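Bomberg Pantry Shelf Unit, 9-Tier
Sold by Jaltetti Grocery and Household Supply
Item no. 884

Overview
The Bomberg 9-Tier is a freestanding shelf unit for dry goods, canned food and household supplies. It is sold for small grocery stores, stock rooms and home pantries. Shelves clip into slotted uprights and can be moved without tools once the frame is standing. Assembly of the frame takes two people and a rubber mallet (not supplied).

Specifications
Shelves: 9, adjustable
Load per shelf: 139 lb, evenly distributed
Frame: powder-coated steel
Feet: threaded, adjustable for uneven floors
Wall anchors: 2, included
Finish: light gray
Assembly time: around 2 hours

Loading
Put cases of canned goods, bottled water and cooking oil on the lowest shelves. Cereals, crackers and paper goods go above. The load rating applies only when the feet are level and both wall anchors are fitted. Do not hang baskets from the front rail; use the Cornico side hooks, sold separately. 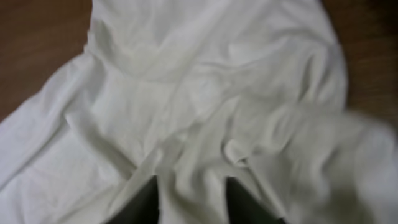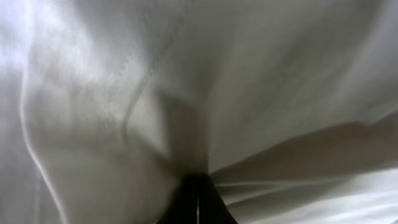

White fabric, creased and folded, in close view.

Compatible accessories
Cornico side hooks, pack of four
Cornico shelf-edge label strip, clear, cut to length
Gebru can dividers, short and tall
Gebru drip tray, fits the bottom shelf only

Older Gebru dividers with the round peg do not fit this unit. Check for a square peg before ordering.

Care
Wipe shelves with a damp cloth and mild soap. Dry before restocking. Do not use scouring powder on the coating. Sugar and salt spills should be cleaned up the same day. Check the shelf clips whenever a shelf is moved.

Ordering and delivery
The unit ships flat in two cartons. Both cartons carry the same order number and may arrive separately. Grocery orders placed at the same time are packed and delivered on their own. Orders received before 2 p.m. are sent to the warehouse the same afternoon.

Replacement clips and feet are kept in stock. Give the item number and the letter stamped on the upright, as the clip changed in September and the two types are not interchangeable.

For store layouts or orders of several units, contact Zakhar Bilyk, equipment desk, Jaltetti.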